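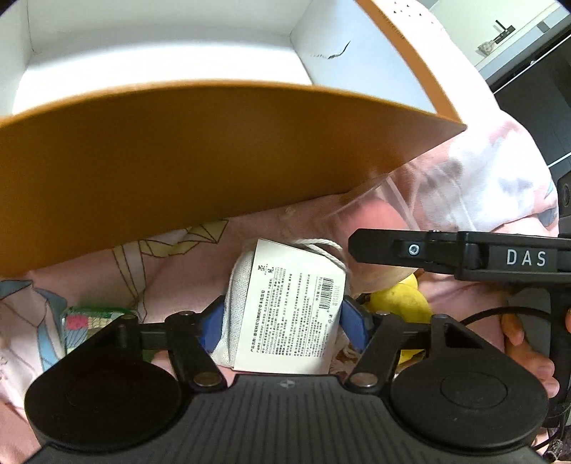 Yamila Bravo me prévient tout de suite : si je suis venue pour parler de fleurs séchées dans un bol en verre, je peux repartir. Elle dit ça en riant, les deux mains sur la table, et puis elle me tend un sachet pour que je le sente. J'ai le nez bouché depuis le matin (le train, la climatisation, la vie), mais même moi je perçois quelque chose, un truc sec, un peu poivré, avec derrière une odeur de placard de grand-mère bien tenu.

Nous sommes chez Pustura, la boutique qu'elle a ouverte avec Sebastián Ojeda au fond d'une cour pavée. On y vend des sachets en toile, des petits, des moyens, à glisser dans les tiroirs, les chaussures, les valises, la boîte à gants si on y tient. Une partie vient de leur propre atelier, à l'étage. Le reste est importé, et c'est d'ailleurs de ça que je voulais leur parler, parce qu'une lectrice m'avait écrit en mai pour me demander ce que valaient ces pochettes de toile écrue à cordon qu'on trouve maintenant un peu partout, avec leur carte imprimée en chinois et son code-barres. Est-ce qu'on les garde telles quelles ? Est-ce qu'on enlève la carte ? Est-ce que ça se recharge ?

« La carte, tout le monde l'arrache, soupire Yamila. Tout le monde ! Moi la première, au début. Et après on se retrouve avec un sachet anonyme au fond d'un tiroir et on ne sait plus ce qu'il y a dedans. »

Elle, maintenant, elle les garde. Elle a une boîte exprès, une vieille boîte à biscuits Zúñiga dont le couvercle ferme mal, et elle y range les cartes avec un mot au dos : ce que c'est, où elle l'a mis, à quel moment. Je lui demande si elle lit le chinois. Pas du tout. Elle a une cliente qui le lit très bien et qui passe de temps en temps, on lui offre un café et elle traduit la pile. « Elle nous corrige aussi nos étiquettes en français, ajoute Sebastián depuis l'autre bout de la pièce. C'est un peu vexant. »

Sebastián, c'est lui qui s'occupe de la toile. Il parle peu quand on l'interroge sur les parfums, mais lancez-le sur le tissage et vous en avez pour l'après-midi. Il m'explique que la grosse toile, celle dont on voit bien les fils à l'œil nu, laisse passer l'odeur beaucoup plus franchement qu'un coton serré. L'inconvénient, c'est la poussière : si le mélange est broyé trop fin, il s'échappe par la trame et on retrouve une poudre brune sur ses chemises blanches. « J'ai ruiné les draps de ma mère comme ça, me dit-il. Des draps brodés. Elle m'en parle encore à chaque Noël. »

Sa solution, quand la toile est lâche, c'est une doublure. Un carré de mousseline, noué en baluchon à l'intérieur, que l'on sort pour vider et que l'on remet. Ça prend deux minutes, ça ne se voit pas, et ça permet de laver l'enveloppe extérieure sans s'inquiéter du contenu. Il lave à l'eau froide, à la main, avec un fond de savon. Il étend à plat. Il ne repasse jamais, il trouve que ça écrase la toile, et Yamila lève les yeux au ciel parce qu'elle, elle repasse tout, y compris les torchons.

On arrive au cordon, et là je découvre qu'il existe de vraies divergences au sein de la maison. Yamila aime les cordons torsadés, blancs de préférence, avec une boucle assez longue pour passer sur un cintre. Sebastián les trouve trop glissants – un nœud simple ne tient pas, il faut doubler – et il les remplace volontiers par un ruban de coton plat. J'ai essayé les deux devant eux. Mon nœud sur le cordon torsadé s'est défait pendant que je buvais mon café, donc un point pour lui. Mais sur un cintre, c'est vrai que la boucle ronde tombe mieux. J'ai refusé de trancher, je tiens à être réinvitée.

Parlons rangement, puisque c'est un peu la rubrique, quand même. La grande affaire de la boutique, celle qui les a occupés tout l'hiver, c'était le stock. Au début, ils avaient tout mis dans des bocaux, très joli, très photographié, et absolument invivable. Un bocal, ça pèse, ça se casse, et pour attraper le sachet du fond il faut vider les autres. Ils sont passés à des boîtes ouvertes, de grandes boîtes en carton sans couvercle, une par mélange, alignées sur les étagères du fond.

« Le jour où on a enlevé les couvercles, on s'est mis à ranger, dit Yamila. Avant, on posait les choses dessus. Tu vois ? On se disait, je le mettrai dedans tout à l'heure. Et tout à l'heure, il y avait une pile. »

Je vois très bien. J'ai exactement cette pile chez moi, dans l'entrée, sur une boîte Wudby qui est censée contenir les gants.

Reste la question des odeurs qui se mélangent, et je la pose, parce que des boîtes ouvertes pleines de sachets parfumés dans la même pièce, ça m'inquiétait un peu. Sebastián hausse les épaules. Dans une réserve où l'on passe toute la journée, oui, ça se mélange, et ils ont appris à séparer : les bois d'un côté, les fleurs de l'autre, et le camphre tout seul près de la fenêtre. Le camphre, c'est le voisin bruyant. Il entre partout. Chez un particulier qui a trois ou quatre sachets, il conseille une simple boîte en métal pour les réserves, et de n'ouvrir que ce qu'on utilise.

Et combien de temps ça dure, au juste ? Yamila réfléchit. Elle n'aime pas donner de durée. Ça dépend de la pièce, du chauffage, du tissu, de la personne aussi (il y a des gens qui ne sentent plus rien au bout de 15 jours et qui croient que le sachet est mort, alors que leur nez s'est simplement habitué). Son test est tout bête : elle sort le sachet du tiroir, elle le presse entre le pouce et l'index, pas fort, juste de quoi faire bouger ce qu'il y a dedans, et elle sent à nouveau. Si l'odeur remonte, elle le remet en place. Si rien ne vient, elle ouvre et elle recharge.

« On pince, on ne malaxe pas ! précise-t-elle en me voyant faire. Tu vas tout réduire en poudre. »

J'étais en train de malaxer, effectivement. C'est très agréable, ces petites choses rebondies dans la main, je crois que j'aurais pu continuer pendant toute l'interview.

Pour recharger, chacun a sa méthode et je vous donne celle de l'atelier. On vide le sachet sur une feuille de papier. On garde la moitié de l'ancien mélange, s'il est encore sec et propre, et on complète avec du neuf. On ne remplit jamais jusqu'en haut, il faut pouvoir refermer sans tirer sur la coulisse, sinon elle fronce de travers et la couture finit par lâcher. Puis on tapote le fond sur la table et on serre. Sebastián pèse tout, 8 grammes pour un petit modèle, sur une balance de cuisine Flukeo qui a l'air d'avoir vécu. Yamila fait à l'œil. Ils m'ont demandé de deviner lequel des deux sachets posés devant moi était le sien, je me suis trompée.

Le mélange qu'ils vendent le plus n'est pas le préféré de Yamila. Elle le dit sans gêne. C'est une lavande très classique, très sage, que les gens achètent pour offrir. Elle, son favori, c'est un mélange au vétiver et à l'écorce d'orange, qu'elle a mis longtemps à régler et que presque personne ne choisit au premier passage. « Ils reviennent le chercher la deuxième fois. Ils en ont senti un chez quelqu'un. » Elle en a glissé un dans mon sac pendant que je regardais ailleurs, je l'ai trouvé dans le train du retour.

Je leur demande comment ils en sont venus là, et c'est une histoire d'armoire, évidemment. Une armoire héritée par Sebastián, immense, qui sentait le renfermé à en pleurer. Ils ont tout essayé, le vinaigre, le bicarbonate, le café moulu dans des soucoupes (n'essayez pas le café, l'armoire a senti le café froid pendant des semaines). Ils l'ont poncée à l'intérieur, laissée ouverte tout un été, puis ils y ont suspendu des sachets cousus dans un vieux rideau. L'armoire est toujours là, dans l'atelier. Elle sert à ranger les rouleaux de toile. Je suis allée mettre la tête dedans, forcément. Ça sent le cèdre et un tout petit peu la cave, si on insiste.

Depuis, la production a pris de l'ampleur. L'an dernier ils ont cousu 3,000 sachets, avec une machine chacun et une couturière qui vient en renfort avant les fêtes. Yamila voudrait s'arrêter là. Sebastián aimerait bien un local plus grand, avec un vrai plan de coupe. La discussion a commencé devant moi, elle est partie sur le loyer, puis sur l'escalier, qui compte 46 marches et que les rouleaux de toile montent sur l'épaule de Sebastián, et j'ai fini par refermer mon carnet en attendant que ça se calme.

Avant de partir, j'ai repensé à ma lectrice et à ses pochettes importées. Alors, verdict ? Yamila les trouve bien faites pour ce qu'elles sont, à condition de vérifier la couture du fond. Sebastián tire sur la toile en diagonale : si elle se déforme et ne revient pas, il la double avant de recharger. Pour la carte, on la détache doucement, on ne la jette pas, et on fait traduire ce qu'on ne comprend pas avant de mettre le sachet dans le tiroir d'un bébé ou à portée d'un chat. Là-dessus, pour une fois, ils étaient d'accord tous les deux.

La boutique est ouverte l'après-midi, on sonne au portail et on traverse la cour. Si c'est Sebastián qui vient ouvrir, ne lui parlez de tissage que si vous avez du temps devant vous.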